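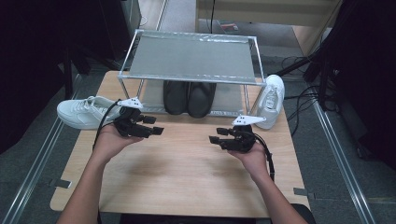

How to get the smell out of shoes

Skip the freezer trick. I doubt it ever fixed a shoe, and mine came out cold and just as bad.

1. Pull the insoles and laces. Wash both in warm water with dish soap.
2. Put 2 spoons of baking soda in each shoe and leave it overnight. Tap it out well - the leftovers cake up.
3. Air dry, away from heaters.

Charcoal bags? Maybe. I used a pair until November and couldn't tell. New insoles did more.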